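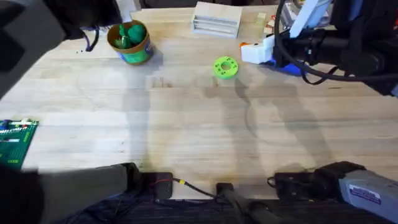

Search this site Search Go

Company News / Product Safety

2 min read

Tendar pauses Estel two-arm stations after gripper fault

GRARUVSKA — Tendar has told customers to stop using its Estel two-arm bench stations until a software update is installed. The notice covers 921 stations sold since February. Earlier models are not affected.

The fault concerns what happens after an emergency stop. When an operator presses the stop button and then resets the station, the right gripper can close without a command. The left arm does not show the fault.

It was first reported by Kekana, a training center that uses the stations for sorting and placing small parts. An operator was reaching across the table after a reset when the gripper closed on two of his fingers. He was treated for bruising and went back to work the same day. Tendar has received 9 reports in all, with no other injuries.

"The stop button works and the arms do stop," said Dumisani Nel, head of product safety at Tendar. "The problem is in the restart. People lean in at that point to move a part, and the gripper should stay still until it is told to move. It didn't, and we should have caught that in testing."

Engineers traced the fault to a stored position command that was not cleared on reset. The update, release 2125, clears it and adds a 60-second hold before either gripper can close. Installing it does not require a service visit.

Until then, stations should be switched off at the wall — pressing the stop button is not enough. Parts left on the table may be removed once the power is off.

"We lost time on our training schedule, but the instructions were clear," said Ivan Fedoruk, workshop manager at Kekana.

Customers who cannot install the update should contact Tendar's service desk in Graruvska, open from 8 a.m.

Tags: Recalls and Notices, Robot Arms, Workplace Safety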